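A Tuesday at Jultell: looking after one picking cell

Jultell's workshop is on the edge of Clilden, ten minutes' walk from the station. Eight of us went round on Tuesday, starting at half past nine. I had asked beforehand if we could spend most of the time on one machine, and Albane Gautier, who runs the maintenance side, agreed to that. She chose the Dremeron cell, a single arm on a floor plate inside a mesh guard, used for picking household things off a table and putting them down somewhere else.

It was stopped when we arrived. The guard door was locked off with a tag on it and the isolator was down. A technician was changing the finger pads.

How it is set up

Every job is laid out on the computer before anything is moved in the cell. Jultell keeps a simulated home, with furniture and a stock of objects, and the arm's programme is tried there first. Much of the morning was spent at that screen, which I had not expected but did not mind.
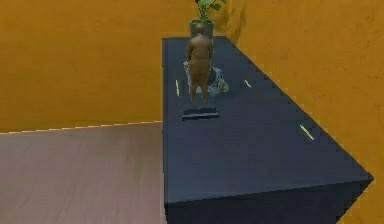 Most of the setting-up time goes on the objects, and the arm itself needs much less. Each item needs a size, a weight and a value for how much it grips or slides, and the real ones are weighed on a kitchen scale by the door. Rigid things are fairly quick. Soft things take far longer, and the crumpled cloth round the feet of the figure is the sort of item that can hold up a whole day. Thin ones are awkward too, as there is so little height to close the fingers on. Albane's rule is that a new object is first tried alone, then among others.

When a layout is ready it goes to the cell as a set of positions. The technician then jogs the arm by hand to three marks on the real table and checks that the numbers agree. If they don't, the table has usually been knocked. It used to stand on rubber feet and is now bolted down.

Daily and weekly checks

The daily check is done before the first run and takes one side of a card. Wipe the camera cover with a dry cloth. Look along the cable for rubbing, mainly where it bends at the wrist. Open and close the gripper with nothing in it and listen. Press each emergency stop in turn and reset it. The card is initialled and hung back on the guard.
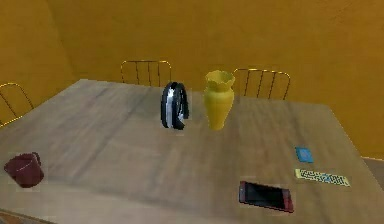 Once a week the three marks are checked again, and the arm is sent to its home position from four directions to see if it comes back to the same place. The results go in a paper book. I looked through a few pages and most entries were one word. A longer one recorded a shift after a floor cleaner had leaned on the guard post and moved the camera bracket.

Finger pads are changed every 200 hours whether or not they look worn. The old ones are kept in a tray for a month. Grease at the joints is a bigger job, done at 2,000 hours, and takes the cell out of use for a day. The counter read 2,564 when we were there.
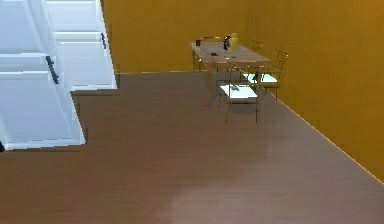
The dining table and white cabinets in the simulated home.

I asked whether the simulated rooms need looking after as well. They do. If a real object is swapped for a different make, its weight and grip have to be changed on the computer the same day. In July a set of cups was replaced and the old values were left in. The arm kept closing too hard on the new ones and cracked two before somebody checked the file. There is now a line for it on the weekly sheet.

Camera views are checked there too, from near and far and from both ends of the table, with chairs left where people would leave them. Albane said a view that works with a clear wall behind it may do badly with a chair back in the way, so they try both.
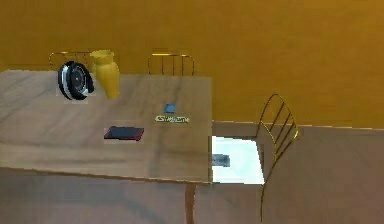
The repair we watched

The pads were a ten-minute job, but the technician found a nick in the cable sleeve at the wrist while he was in there. He unclipped it, slid on a new length from a reel and fixed it with two soft ties, leaving a loop so the wrist could turn fully. The old clip had a sharp corner. He filed that down as well.

After that he took the tag off, shut the door and brought the power back up at slow speed. The arm went to the three marks. The second was slightly out, so he did it again – same result – and reset the position. The third run was fine and he wrote it in the book.

Getting there

Visits are mornings only and have to be booked through the office. Wear flat shoes with closed toes, and leave bags at the front desk. The Ferrand bus stops outside, but only once an hour. There is tea, though no food on site.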